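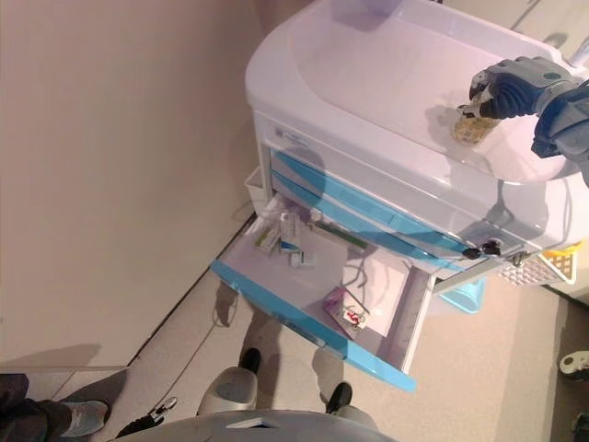
A small glass jar on the top tray of a white cart with light-blue drawers.

Offline first: Rocío Paucar on building the Prellelach city guide

Rocío Paucar started writing travel apps because she got lost. She had landed in Prague with a phone full of bookmarks and no working data plan, and it took her most of an afternoon to find her hotel. "I had saved everything," she says. "Restaurants, tram lines, opening hours. None of it would load."

Her company, Pirkero, now makes city guides that work without a connection. The newest one, Prellelach, covers walking routes in Lisbon and Porto and was released for phones and tablets in May 2018. It has 2,593 listed places, each with an address, a short text and a pin on a map stored on the device.

We spoke by phone while she was at the office in Salem, where Pirkero has two rooms above a print shop.

The first thing she wanted to talk about was file size. The early test build of Prellelach was 900 megabytes, and testers kept deleting it. "People travel with full phones," she says. "They want room for their pictures. If your app is the biggest thing on there, it goes."

Percy Condori, who handles the maps, got it down to 741 megabytes by removing street detail outside the two cities. The final version is a good deal smaller again. Paucar doesn't give the figure because it changes with each update, but she says most of the savings came from letting users download one city at a time. The photos were cut next. A museum that had eight pictures now has two.

"Percy fought me on the photos," she says. "He wanted none at all. I said people need to recognize the building when they are standing in front of it."

The texts are written by people who have spent time in the places described. Hằng Bạch wrote most of the Porto section over two long stays and walked every route in it. Her notes on hills turned out to be what users mention most in their emails. Each walk now shows total climb along with distance, and there is a filter for routes without stairs.

"I never thought of that as a feature," Paucar says. "Hằng just kept writing 'steep' in the margins. Then she wrote 'very steep.' After a while we had to do something with it."

Postcards were another matter. An earlier Pirkero guide let users send a greeting with a picture from inside the app, and Paucar took that out. It needed a connection and a server, and few people used it twice. She has had complaints. One user wrote three times to ask for it back. "I answered all three," she says. "It's still not coming back."

There are no ads in Prellelach. The first city is free and the second is a one-time purchase. Restaurants can't pay to be listed, although some ask. Paucar says she gets a request of that kind most weeks and has a standard reply.

How does she keep the opening hours right? She pauses at that one.

"We don't, always," she says. "Churches are the worst. The door has one set of hours, the website has another, and the man with the key has his own." Listings now show the month they were last checked. Users can report a mistake without a connection, and the report is sent the next time the phone goes online. Petro Stasiv reads the reports and makes the changes. He prefers to phone a place before he edits anything, and that takes time when the museum doesn't pick up.

The search function is the part she is least happy with. It works well if the name is spelled with its accents and less well if it isn't. A fix is planned for July, together with larger type on the map labels and a night setting.

After that comes a third city. Paucar won't say which, but she confirms that it is in Greece and that Dionysis Xenos is already writing the walks. Pirkero had also talked to Jurkley, a publisher of printed maps, about a paper version to go with the app. Those talks are on hold. "I would like it," she says. "Paper doesn't run out of battery. But we are a small office and Dionysis has sent me eleven pages on one harbor."

She still travels with a printed map herself — folded into the back of her passport holder — and says she used it last on a trip to Porto, when she left her phone charging at the hotel.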